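Hadden's server lead on tick rates, region merges and the July rollback

Last updated 1/17/22 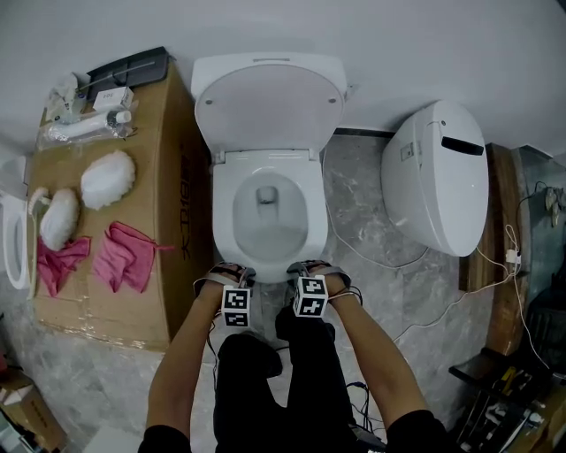 Reading time: 4 min

Hadden is an online survival game for up to 188 players per world, built by Plodunton and hosted on the studio's own scheduling layer, Mahuika. The studio's server lead agreed to talk on the condition that the piece cover the infrastructure and leave staff names out. The conversation dealt mainly with the new world format, which replaces the old fixed shards.

Under the old setup, each world was tied to one process on one machine. When a machine went down, the world went down with it, and players were sent back to the last save. Saves were written every 15 minutes.

"That interval was picked before launch and stayed there," the lead said. "It was fine when a world held a small group. With a full world it meant a lot of lost crafting. Most of our refund tickets came from that window."

The new format splits each world into cells. A cell is a square of terrain with its own process, and cells hand players to each other as they cross a border. Inventory changes are now written to a journal as they happen, and the full save is used only to shorten recovery.

"The journal is the part I care about. Splitting the map gets the attention in the patch notes, but you can split a map and still lose somebody's boat."

Border handling took the longest. In the first test build, a player who stood on a border and swung a weapon could have the hit counted by both cells. The fix gives each player a single owning cell, and the neighbor sees a read-only copy. Ownership moves only after the player is a set distance past the line, so someone pacing back and forth does not trigger a handoff on each step.

The cost is a small delay for fights across a border. "You will see it if you look for it. We added one tick of delay for the side that doesn't own the target. Worlds run at 15 ticks a second when full, so that is one fifteenth of a second, plus your own ping. Bow users complained. Melee users mostly did not."

Asked why the tick rate had not gone up along with the rest, the lead said the limit is building decay, which checks every placed part for support. "Combat is cheap. Floors and walls are expensive. One base on the Gandcombe map has 3108 placed parts, and each time a pillar goes, we walk the tree above it." Decay checks will move to a separate queue later this year. The tick rate will be looked at again after that, with no promise of a change.

Gandcombe was also the map hit by the July rollback, which the studio had described at the time only as a storage fault. The lead gave a fuller account. A cleanup job meant for test worlds read its list from the wrong config and removed live save files. Backups existed, but the restore script expected an older file layout and had to be rewritten the same night.

"We had backups and had never restored one at full size. We do it on a schedule now, into a private world, and a person logs in and walks around. If the doors open and the chests have things in them, it passes."

Region merges are the other change players have asked about. Low-population worlds will be offered a merge with another world in the same region. Both sides vote, and land claims are settled by age of claim, oldest first. A base that loses its spot is packed into a crate and can be placed again at no cost. Vehicles do not carry over in the first version.

"Vehicles hold other players' items, and those items can hold keys to other vehicles. We have a design for it. It isn't tested enough to run on live worlds."

Private worlds hosted by players will keep the old format for now. Mahuika assumes a pool of machines and cannot be shipped as a single download. A stand-alone build with the journal but without cells is in testing, and it will read existing save files. Mods that write straight to the save file will break, and mod authors have been sent the new format.

On cheating, the lead would say only that movement checks now run in the owning cell and that speed limits are applied per surface type. Wall clipping is still handled by report and manual review.

The first public worlds on the new format use the default map. Gandcombe follows once the decay queue is in.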